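Prostudton Small Business Recovery Fund
Progress report, phone accessory repackaging and resale, Proltmont site
Prepared by Hưng Phí

Period covered: through the end of May. The plan we were funded on said returned phone accessories could be graded, repacked and sold at a profit. I had doubts about that in the first report and I still have them.

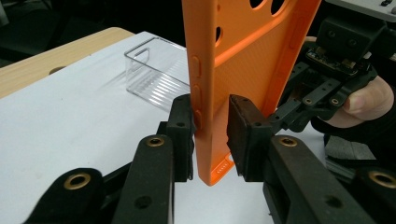
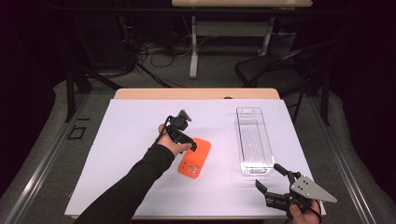 Quang Võ thinks I'm being too gloomy, and he asked for that to go in the report. His view is that two slow months prove very little, that the Jisard stores always buy late, and that the margin on cases will look fine once the fall orders are in. Maybe so. He said the same about the spring orders.

Stock. We took in 3,000 returned items from Quan. The supplier's sheet called them "mostly resalable." We have sold 1,000. The rest are graded and shelved, and a good share of those fit phone models that people are trading in. I would not count them at full value, and the spreadsheet attached to this report does not.

Sales. Jisard took most of what moved. The Saturday market stall was supposed to bring in walk-up trade, and it barely covered the table fee. I'd like to drop it. Quang would like to give it the summer.

Stores. The proposal promised 9 stores. We have signed 2. Several others said they were "interested," a word I have stopped writing down.

Spending. Rent and packaging came in on budget. Shipping did not, and the carrier's new rates don't help. I have moved money from advertising to cover it, as the grant terms allow, though I can't say the advertising was doing much anyway.

Next period. Sell down the older models at whatever price clears them, get a straight answer from Quan on what is in the next shipment before we accept it, and hold off on the second storage unit. If the fall orders aren't confirmed by the next report, I will ask to talk about ending the resale part early.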